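Kilholm – Oficina de Acabamentos
Ata n.º 112
Data: 16/03/2021
Presentes: Ragnheiður Ravn (presidiu), Gunhild Ketilsson (secretariou), restantes elementos da bancada
Ausências: uma, justificada

Ordem de trabalhos
1. Aprovação da ata anterior
2. Dobragem do tecido preto
3. Mesa branca: estado do tampo e marcações
4. Suporte branco
5. Encomendas e prazos

1. Aprovação da ata anterior
Aprovada sem alterações. Fica em anexo a lista de material revista em outubro, que por lapso não tinha sido junta.

2. Dobragem do tecido preto
Analisou-se o procedimento de dobragem das peças de tecido preto de superfície fibrosa. Na versão em vigor, a peça é dobrada uma vez, com vinco único a todo o comprimento, e passa à mesa seguinte sem ser prensada. A dobra não assenta: as faces abrem em V e o bordo inferior arredondado tende a enrolar para fora.

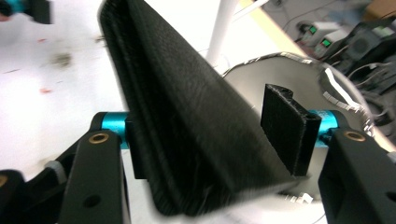 Foram discutidas duas alternativas. A primeira consiste em marcar o vinco com régua antes de dobrar e deixar a peça sob peso durante 2 horas. A segunda mantém a dobragem à mão e altera apenas a arrumação, com as peças deitadas na gaveta em vez de ao alto. Ragnheiður Ravn considerou a primeira mais fiável para os lotes da Wilska, em que a largura da peça dobrada está fixada em 164 mm. Deliberado: aplicar a primeira alternativa aos lotes Wilska e manter a dobragem à mão nos restantes até nova avaliação.

Sobre as fibras soltas: escova de cerdas macias, sempre no sentido do comprimento. Fica excluído o rolo adesivo, que levanta o pelo. Os blocos de espuma preta passam a ser guardados em caixa própria e fechada. As faces cortadas são ásperas e acumulam pó claro, que depois passa para o tecido.

3. Mesa branca: estado do tampo e marcações
O tampo apresenta manchas acastanhadas dispersas, riscos superficiais e pequenos detritos. A orla de madeira clara não foi objeto de reparo. Deliberado: limpeza com pano húmido e detergente neutro no fim de cada turno. Não se usa abrasivo, que agravaria o desgaste do acabamento mate. Se as manchas persistirem, pede-se orçamento à Arnardóttir para um tampo novo com 445 mm de profundidade útil.

A linha a lápis azul mantém-se como referência até haver marcação definitiva. Quem limpar deve contorná-la.

4. Suporte branco
O suporte com base em forma de oito e haste vertical tem sido deslocado sempre que se precisa de espaço para dobrar, e a posição de retorno varia. Existe no tampo um contorno ténue, de forma semelhante à da base, mas o suporte nem sempre volta a ele.

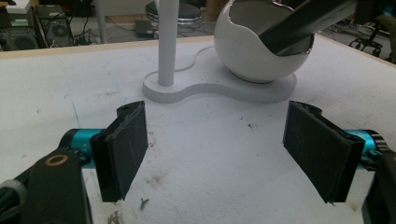
Segundo Gunhild Ketilsson, refazer o contorno não resolve o problema enquanto a dobragem e o suporte partilharem o mesmo tampo, e seria preferível passar o suporte para a prateleira lateral nos dias de lote grande. Acrescentou que o recetáculo esférico tem servido para deixar alfinetes e restos de linha, e pediu que isso cessasse.

Ragnheiður Ravn concordou quanto ao recetáculo. Quanto à prateleira, apontou que a altura livre para a haste não está medida. Deliberado: medir a altura livre antes de decidir; até lá, o suporte fica na mesa e o contorno é reforçado a lápis.

5. Encomendas e prazos
Kisis: aguarda-se confirmação da quantidade de tecido. Sem resposta até à próxima reunião, o lote sai do plano.
Wilska: sem alteração de prazo.
Detergente e escovas: compra autorizada.

Ações
Folha de procedimento da dobragem: R. Ravn
Medição da prateleira lateral: G. Ketilsson
Caixa para os blocos de espuma: G. Ketilsson
Pedido de orçamento à Arnardóttir, se aplicável: R. Ravn

A próxima reunião será convocada por correio eletrónico, após a medição da prateleira.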